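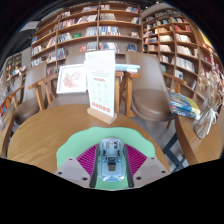

## The Lomden Set

Tsehay Admasu had picked up the mouse 51 times before Katsuhiko Wada came back with the tea.

"How far?" he asked.

"Nine left."

He put her cup on the next table, away from the mat, and sat down with the laptop. The reading room at Abdella stayed open until ten, and the staff had stopped looking over at them after the first hour.

The rule for the Lomden set was 60 demonstrations per object per place. Tsehay had written the rule herself, in June, when it looked generous. Grip the object between the pads, lift it clear, hold it, put it back. The tool recorded what it saw and how far the fingers had closed. Back at Terndale a policy was trained on the recordings, and the arm there tried to do the same thing with nobody holding it.

It had gone well with cardboard and with cups. It had gone badly with anything clear. On the clear objects the arm closed early or reached past them, and the paper they wanted to submit had a hole in it where those results should have been.

"Ornum wrote again," Katsuhiko said. "They want to know if the clear objects are in or out."

"What did you tell them?"

"That I'd ask you."

She opened the fingers, moved the mouse a little toward the far side of the mat and turned it. She closed the fingers and lifted. She had gotten used to the way the ribbed pads gave before they held. At Terndale she had done all of this on a black bench under one lamp, and every recording had come out looking like the one before it. The arm had learned the bench. When they moved the lamp, it missed.

That was the reason for the library. It was also her idea, and it had cost them four weeks.

"Fifty-two," she said.

Katsuhiko typed it in. He was a careful man and he did not like the library. He thought the fault was in the finger signal, that the policy was leaning on the camera when it should have been leaning on touch, and that no number of bookcases would fix it. He had said so once, in front of everyone, and then he had packed the bag and come along.

"If it doesn't move," he said, "we run mine next."

"If it doesn't move, we run yours."

She did the last eight without talking. On the final one the mouse turned in the pads as she lifted, and she set it down and looked at him.

"Keep it," he said. "It'll do that too."

They trained over the weekend. The test was 225 trials, split evenly across three models: the one from the bench, the one with the library recordings added, and Katsuhiko's, which had the bench recordings and a heavier weight on the fingers. He had built it in the evenings without mentioning it. Tsehay found it in the job list and let it run.

She wrote up the result on the lab page.

> 2020-02-14. Clear objects, 75 trials per model. Bench only: 22 successes. Bench plus library: 49. Bench with finger weighting: 47. The last two fail on different objects. Library model still reaches past the thin ones. Finger model finds the thin ones but knocks over the tall ones on approach.

Katsuhiko read it at his desk and came over to hers.

"Two trials apart," he said.

"I know."

"That's nothing. You could run it again and they'd switch."

"I know. I didn't write that one was better."

He pulled a chair across and sat. On the other side of the glass the arm was parked over the bench with its fingers open. Someone had left the tall bottle lying on its side.

"So we put them together," he said. "Your recordings, my weighting."

"It could come out worse."

"It could." He scrolled back up to the numbers and read them a second time. "What do we tell Ornum?"

She thought about the hole in the paper, and about the deadline, which was close enough that she had stopped looking at it.

"In," she said. "Both models, with the failures listed by object. The combined one goes in if it finishes."

"They'll ask why there are two."

"Then they'll read the section."

He went to start the job. Tsehay took the mouse out of the bag, wiped it with her sleeve -- it had picked up fingerprints somewhere on the way home -- and put it on the shelf with the other clear things. Then she went in and stood the bottle up.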